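Hultell (yacht)

Hultell is a steel expedition yacht built for sailing in high latitudes. She is rigged as a cutter and is used mainly for charter voyages and for carrying small scientific parties to remote coasts. The yacht was designed and built by the Naseri yard and is operated by Tastside, a small company that also runs winter refits for other vessels.

Design

The hull is of welded steel with a rounded bow and a lifting keel. With the keel raised, Hultell can enter shallow bays and take the ground at low tide. Draft is 3 meters with the keel down. The plating is thicker along the waterline, where contact with drifting ice is most likely, and the rudder is protected by a heavy skeg.

The mast is aluminum and stepped on deck. The usual sail plan consists of a mainsail with three reefs, a staysail and a roller-furling yankee. A storm jib and trysail are carried but seldom set. In strong winds the crew normally sails under reefed main and staysail, and the yankee is rolled away before the main is reduced.

A single diesel engine gives a cruising speed of 8 knots in calm water. Fuel is held in four tanks built into the bottom of the hull, which also serve as part of the ballast.

Accommodation

The yacht sleeps ten, including the crew. Most of the berths are in double cabins forward of the saloon, with the skipper's cabin aft near the companionway. The saloon is raised to give a view out through fixed windows. A diesel stove heats the saloon and galley, and warm air is ducted to the cabins. The forward compartment is used for sails, climbing gear and sample boxes, depending on the voyage. 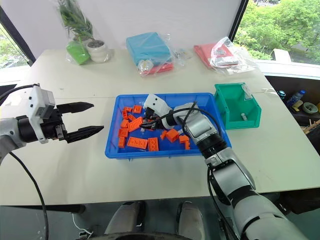 Meals are cooked by the crew and guests in turn. Fresh food is stored in a locker against the hull, which stays cold enough in polar waters that a refrigerator is not needed. Drinking water comes from tanks and a small watermaker, though the watermaker is shut down in silty water near glacier fronts.

Service

Hultell made her first long passage in the season after her launch, sailing from her home port to the island of Titier. The crossing took 32 days, including a stop for repairs to the steering gear. She has returned to Titier in most seasons since, usually arriving in August and leaving before new ice forms in the anchorage.

On one return voyage the yacht was held in a bay by pack ice. The crew moved her several times to avoid larger floes, using long poles and lines taken ashore. She came out under her own power when the wind changed, with scraped paint and a bent stanchion.

Watches at sea are three hours on and six off, shortened in very cold weather. Guests stand watches alongside the crew.

Refit

The yacht was refitted by Tastside after 30 voyages under the company's management. The standing rigging was replaced, the keel lifting gear was overhauled and the wheelhouse was insulated again.
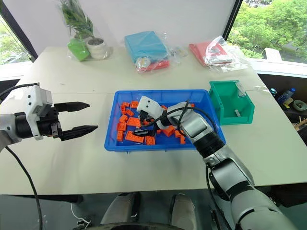
Orange toy-style building bricks in a shallow blue bin on a white tabletop.

The original engine was kept. A second autopilot was added at the same time, connected to a separate power supply.

See also

Expedition yacht
Lifting keel
Titier anchorages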